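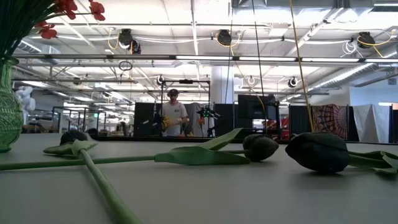

Artificial flowers and glass vases: frequently asked questions

Answers to the questions customers send us most often about stems, vases and aftercare. If yours is missing, use the contact form at the foot of the page.

Which vase suits long-stemmed tulips?

A glass vase with a flared neck. The neck lets the stems lean outwards and the narrower part below holds them together. A straight cylinder also works but needs more stems to fill it. The Ladow vase takes 4 tulips without crowding.

Can I shorten the stems?

Yes. Most of our stems have a wire core, so use wire cutters. Household scissors will be damaged. Stand the stem beside the vase, mark it at the rim, then add the depth of the vase before cutting. Cut a little at a time. Cut stems cannot be returned.

The leaves arrived flat. Is this a fault?

No. Stems are packed flat. Open each leaf by hand from the base towards the tip, then bend the tip outwards. If a leaf springs back, warm it with a hairdryer on its lowest setting and hold it in position until cool.

In what order should I arrange a mixed vase?

Lay everything out on a flat surface first, with bunches kept separate from single stems. Place the bunches in the vase first, as they are the bulkiest, and feed the single tulips in between them. Turn the vase by 90 degrees after each addition and check the height from the front.

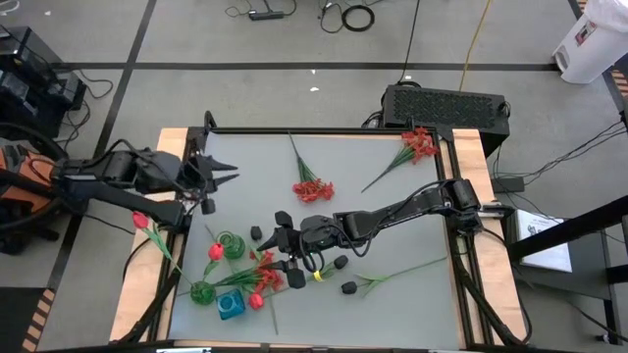
Red flower bunches and a long-stemmed red tulip laid out with glass vases.

Do you sell dark tulips as well as red?

Yes. The Pandlow range includes red and a near-black. The near-black is best placed against pale walls or in green glass. In clear glass the stems draw more attention than the blooms.

Do the vases hold water?

All glass vases in the Alitine and Ladow ranges are watertight and can be used for fresh flowers. Do not put artificial stems in water. The wire core will rust at the cut end and stain the glass.

How do I clean a cut-glass vase?

Wash by hand in warm water with a little washing-up liquid. Use a soft brush along the facets, where dust collects. Rinse and dry with a lint-free cloth. Cut glass should not go in the dishwasher.

How do I clean the flowers?

Dust with a dry, soft paintbrush, working from the centre of each bloom outwards. For marks, use a damp cloth and test the underside of a leaf first. Red petals may release some dye if soaked.

Will the colours fade?

Over time, in direct sun. Keep arrangements off south-facing windowsills.

What is the tallest stem you stock?

The Milošević tulip, at 47 cm from base to tip of bloom. It requires a heavy vase. In a light one, place glass pebbles in the bottom before adding the stems.

Can I order single replacement stems?

Yes, for any current range. Enter the stem code from the paper tag when ordering. Code 224 was withdrawn in February and has no direct replacement.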